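## 4. Setting out the worktop

Read this section before you put anything on the Graron mat. Items placed in the wrong order usually have to be lifted off again, and the mat marks if heavy things are dragged over it.

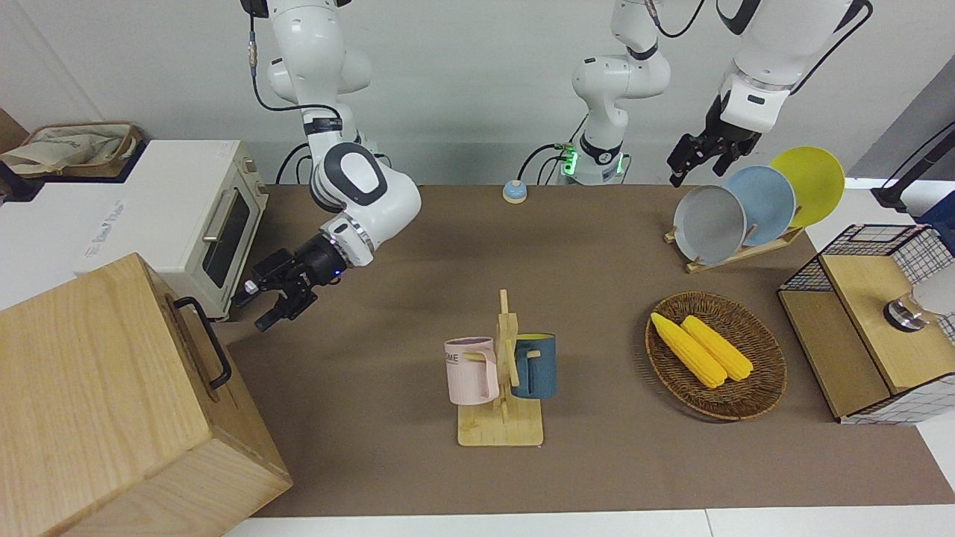

The mat should lie flat for at least a day before use. If the corners lift, turn it over and leave it overnight under a few books. A narrow strip of table may show along the front. Don't trim the mat to fit; the cut side frays.

### 4.1 Toaster oven

1. Choose the side of the table nearest the socket. The oven stands beside the mat, on a hard, heatproof surface.
2. Leave a gap of 9 cm at the back and at both sides.
3. Turn the oven so that the door can be opened fully. Nothing should stand in the space the door swings down into.
4. Run the flex behind the oven, never across the front.

**Caution:** The glass and the top get hot and stay hot after the oven is switched off. Keep tea towels, napkins and baskets with cloth in them well back while the oven is in use. Do not store anything on top.

**Caution:** Do not share the socket with a kettle. The Witenthorpe extension lead (sold separately) is rated at 1000 W and must not be used for the oven.

### 4.2 Mug tree

1. Stand the tree near the middle of the mat with its base square to the front of the table.
2. Hang the first mug on a peg by its handle.
3. Hang the second mug on the opposite side of the post. Two mugs on the same side can tip the tree when one is lifted off.
4. Lift each mug up and then away. Pulling it straight out works the peg loose.

Dry mugs before hanging them. Water that runs down the post collects at the base and stains the wood.

*Note:* Very wide mugs may touch the post. If a mug does not hang freely, use a higher peg or keep it in the cupboard.

### 4.3 Plate rack

1. Set the rack towards the side away from the oven.
2. Load plates one to a slot, starting at the back.
3. Keep to plates of the same size where you can. Mixed sizes lean on each other and chip at the rim.

### 4.4 Woven basket

The round basket is for whole fruit and vegetables, such as corn cobs, onions or lemons. It is not for bread, which dries out in it.

1. Place the basket on the mat, clear of the mug tree.
2. Lay long items side by side in a single layer.
3. Empty the basket once a week and shake out any crumbs or husk.

Wipe the wicker with a barely damp cloth and let it air. Do not soak it. Bristix brushes (part no. 191) are suitable for the weave.

### 4.5 Wooden box

Keep the box at the front corner, with its handle where you can reach it. Lift it with a hand under the base; the handle alone should not take the weight of a full box. Oil the wood each September with Gatchalian board oil, or any plain mineral oil.

For cleaning the mat, see page 83.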